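# Inside out first – notes for the folding and mending talk

(70 chairs if they open the back wall. Mic is a clip-on, so leave the scarf at home.)

**Opening**

Hi everybody, thanks for coming out. I want a show of hands – who has clean laundry sitting in a pile right now? Hand up myself. Mine's on the armchair and it's been there since the weekend.

I run the clothing table at Hamdy, which means I've handled over 1539 tops in the past year and I still can't fold a fitted sheet. So please don't ask me about sheets at the end. (Pause, someone will ask anyway.)

**The pile**

Tell the Kusum story here. Kusum Kandpal taught me to sort before touching a single fold, and I fought her on it for weeks. I wanted to grab the top thing, fold it, grab the next thing. Her way was to pull out everything soft and stretchy first, then the stiff stuff, then socks last of all. I timed us one June afternoon and she beat me by so much that I bought her lunch!

Ask the room: do you fold as you go or sort first? Let them argue a little. They always argue.

**Finding the top of a thing**

Most of the time you lose is in the hunting. You pick up a balled-up shirt and you turn it, and turn it, and you've got a sleeve, no, that's the bottom, okay, now the neck's gone. We've all done it.

What I do is go for an edge. Any edge. Hold it up, let the rest hang, and run your other hand along until you hit a corner or a seam. Gravity does a lot of the work.

Demo with the green sweatshirt from my bag. Crumple it properly, don't cheat. Vivek Rana said last time I obviously knew where the neck was, and he was right.

**Seams and tags**

Slow down for this part – it's the bit people write to me about.

Seams tell you which side you're on. Smooth line, you're outside. Loopy, ridgy, lots of thread, you're inside. With your eyes closed you can feel it in a second. Pass the sample squares around, two per row, and get them BACK this time.

Tags are trickier. One in the neck gives you the back, easy. One in a side seam only tells you that you've found the inside, and then you still have to go looking for the neck.

**Should it all be turned right side out?**

Yulan Yan and I disagree here and I like telling people so. She leaves printed shirts inside out in the drawer to save the print. I can't stand it, I want to see what I've got at six in the morning. Do whatever keeps you folding.

**Wrap-up and questions**

Sign-up sheet for the mending evening is by the door, five spots left, bring your own thimble. Santosh Srivastava has the needles.

Leave the last slide up while people ask things. Fuzzy fabrics are the ones I'd take home and practice on, as they bunch up and hide their edges. With the red one on the slide I'd start at the flap that has curled back, where the stitched hem is showing and there's a little pale tag just under it. Get a finger on that hem and follow it along until the cloth opens out. If somebody asks about fleece pilling, send them to Kusum, she's in the second row.

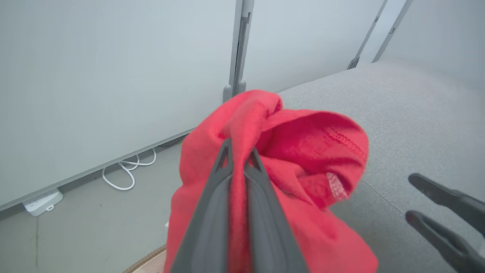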